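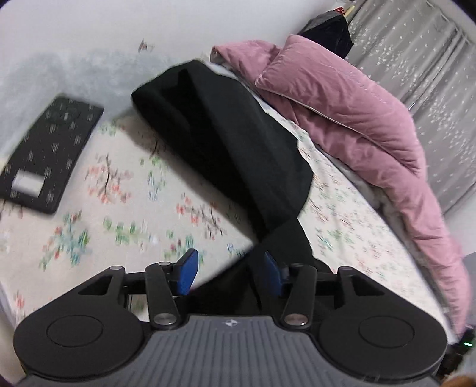 How long does loose clothing stay on a bed before it is folded and put away? In the households we followed, a garment left on the bed in the morning was usually still there in the evening, and it was most often moved only when someone wanted to lie down.

6 min read

4.2 Beds as folding surfaces

Most writing on housework treats laundry as a chain of separate jobs: wash, dry, fold, store. Our diaries show a less orderly picture. Folding was spread across the day and across rooms, and the bed was the surface people named most often. Ouazzani and El Ouafi, who did the home interviews, recorded 946 diary entries that mention clothing or bedding, and 270 of these place the folding on a bed.

The bed is popular for simple reasons. It is large, it is clean enough for clean clothes, and it is close to the wardrobe. A kitchen table has to be cleared and wiped first. The floor was mentioned mainly by people with small children, who folded where the children were playing.

The bed also has limits as a work surface. It is soft, so a shirt laid on it sinks and the edges do not line up the way they do on a table. It is low, and several people in the Tenent flats complained of a sore back after a large load. It is also seldom clear. In Figure 3, a black piece of cloth lies across a floral sheet, with a pink quilt piled along the right side and a dark patterned pad on the left. The part of the bed left for folding is what remains between the bedding and the other things on it.

Figure 3. Black cloth on a bed with a floral sheet, a pink quilt and a dark pad. The cloth is folded over in a thick bunch at its upper end and narrows and twists at its lower end.

We coded the bedding itself as part of the task. Quilts were handled in one of two ways. Some people made the bed first and folded on top of the quilt, which gave a tidy but very soft surface. Others pushed the quilt to one side and folded on the sheet. The second group said the sheet was flatter and that they could see small items better, although socks and underwear were harder to find on a printed sheet than on a plain one. One person in Fothergill kept a plain towel to spread over the sheet for this purpose.

Dark garments came up often in the interviews. People found them harder to sort because seams, collars and hems do not stand out, and a black top and a pair of black leggings can look much the same in a heap. The usual fix was to pick the item up by whatever edge was nearest, shake it out and lay it down again. Kang timed this step separately from folding. For dark items it took longer than the fold did — a result we did not expect, and one that held in both neighbourhoods.

Twisted fabric added to the work. A garment that is lifted from a basket by one end tends to turn on itself as it is set down. Two habits dealt with this. The first was to start from the wide end and smooth toward the narrow one. The second was to hang the garment from both shoulders or both corners before it touched the bed. People who used the second habit folded fewer items twice, but they also said it was tiring with large loads, and most of them dropped it partway through.

Things that were neither clothing nor bedding were also common on beds in the diaries. Mats, cushions, bags and chargers were moved around the folding space instead of being put away first. Chraibi suggests that this is a matter of timing. Putting a mat away means leaving the room or opening a cupboard, while sliding it over takes a second. The cost appears later, when the bed has to be cleared all at once at night.

Diary keeping ran through January and was kept short on purpose, so we cannot say whether the same patterns hold in summer, when quilts are lighter or stored. Tawfik's earlier work in Cellomlow found less folding on beds, but the homes in that study were larger and many had a laundry room with a bench. We return to the question of space in Section 5.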